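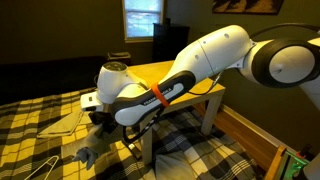 Haiyan Xie thinks I should quit fiddling with the grip force and fix the approach angle first. She wrote it in the margin of the last page, underlined twice, and added that a cloth doesn't care how hard you squeeze if the fingers come in flat and push it away. She's right, and I'm a little annoyed I didn't see it sooner!

2018-05-15, bedroom setup, cloth pickup

So, angle it is. Changed the approach from straight down to a tilt of 40 degrees and left everything else alone (same speed, same closing force, same gray cloth). Ran the whole batch before dinner. 109 tries, 92 good pickups. I counted a pickup as good only if the cloth stayed in the fingers through the full lift and the move over to the left. Best batch so far by a mile, and I may have done a small dance on the stairs.

Nearly all the misses are the same kind: the fingers close on a fold of the comforter together with the cloth, and the whole bed cover starts to come up. Stopped those by hand. Want a check on the load right after the grip, so the arm lets go on its own if it feels too much weight.

The plaid is murder on the cloth finder. It kept picking out a pale square and calling it the tan cloth. Haiyan says try a plain sheet. I say no, real beds have patterns, and this is the fun part.

Cable under the forearm: watch it on the low moves. Two more clips wanted before I try anything fast.

Script is saved as Merden, run 901. The old straight-down version is still there under Gadus, please don't delete it, I want to run them against each other.

Next: folded tan cloth, same tilt. Then the hanger, which scares me. Would love to have hanging working by August.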